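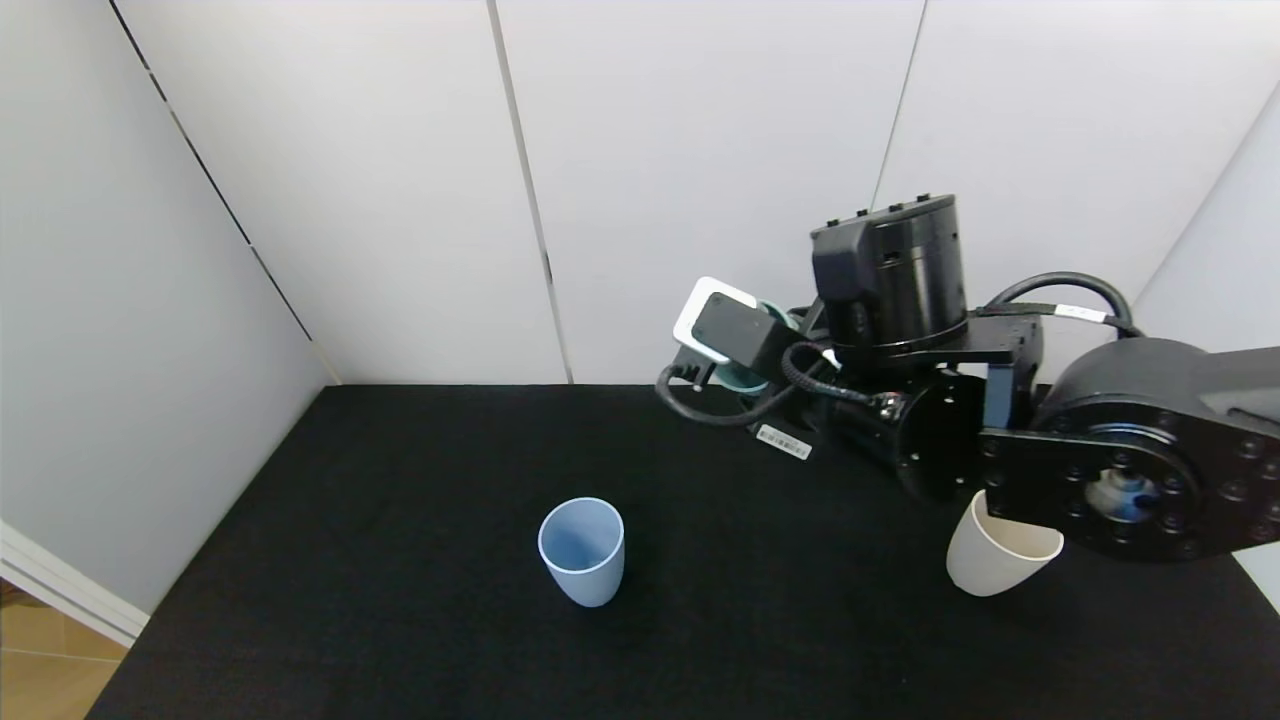

Mehrangiz said the new ringtone would calm everyone down, and that Kolen had tested it on 31 people in Drullcombe who all reported feeling better.

Illia asked better than what.

"Than before," she said. She played it again. It was five notes, going down, like somebody losing interest on a staircase.

He had paid for the phone and couldn't see why it should have opinions about his mood. The old ringtone had been a bell. The update had taken the bell on Sunday night while he slept, and left a message thanking him for choosing serenity.

"You can switch it off."

"Where?"

She looked. She looked for quite a while, through Sounds, then Wellbeing, then a page called You.
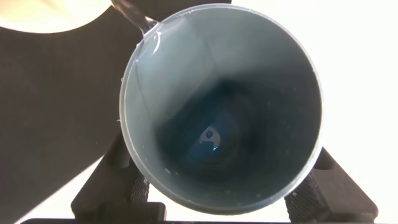

Water running into a cup.

"It says the bell is coming back," she said at last. "In February. For subscribers."

The phone rang in her hand. Five notes. It was his brother, who never rang with anything good.

"Do you feel calm?" she asked.

"No," said Illia, and let it go down the stairs again.

258 shares | 13 comments

More short fiction
The Last Landline in Loton
Vakulenko's Password
Seen at 4.15
Low Battery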